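Notebook - play kitchen set, sorting and surface check
Last updated: 14 July 2019

Table cleared of the Drandel samples and wiped down before starting. Purpose of the session is to go through the play kitchen pieces, decide what goes into the Vadeck kit and what goes back to stores, and agree on one name per piece so that the inventory sheet stops disagreeing with the box labels. Kobe Mertens has the sheet. I have the labels.

Working on the white top again. Pale pieces are harder to pick out on it than on the old bench, but the greens and the fruit separate well enough and any loose crumb of paint shows up at once.
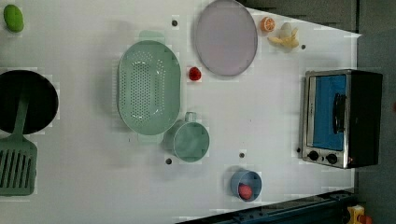
COOKWARE AND TABLEWARE

Colander, mint green, oval, handle at each end. Sheet has it as "strainer", label as "basket". Changed both to colander. Check the perforations for flash from the mould when it next comes out of the wash.

Measuring cup, mint green, small loop handle. Keep. Colour is close enough to the colander that they can share a line on the sheet.

Spatula, sage green, slotted. Listed under Rurov as a turner. Renamed. The handle is long for the current box and will have to go in on the diagonal, with the plate flat underneath.

Pan, black, round. Keep.

Plate, lavender-grey. Label says purple, sheet says grey. Settled on lavender-grey, which pleases neither of us. The raised rim needs a proper wipe, as flour dust from the March sessions had packed into the angle.

Cup, light blue. Fits the round red-pink fruit, so the two can be stored together. The fruit itself is still down as "peach/plum" and stays that way until the supplier list from Danladi turns up.

Toaster oven, small, glass door, 2 knobs. Too bulky for the kit. Goes on the shelf as a separate item under its own number, 3,133. Blue interior noted on the sheet for identification.

FOOD PIECES

Strawberry is the smallest piece and the one most likely to go missing. Suggest it travels in a lidded tub. Orange half and peeled banana both keep, stored apart from the green oval fruit, which has no agreed name (lime on the sheet, mango on the label). 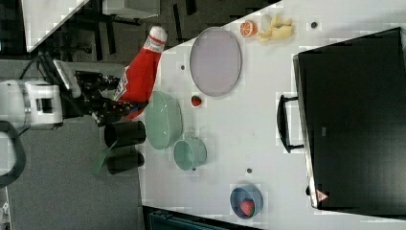 Ketchup bottle is not on the sheet at all. Added as a new line under condiments, red, white cap. It is large against the rest of the food, so it goes in the box first and the small pieces are fitted round it. Black cups to be entered as drinkware, separate from the measuring cup.

Box allowance is 16 lines per kit. With the oven out we should come in under that, but Kobe wants to see the full list typed before he agrees. Label roll has 1,000 on it, enough to redo everything.

To do:
- reprint labels for colander, spatula, plate
- ask Danladi for the supplier list
- find a tub with a lid
- new box, longer if there is one

Contact: workshop desk, Vadeck - © Vadeck 2019 - Back to top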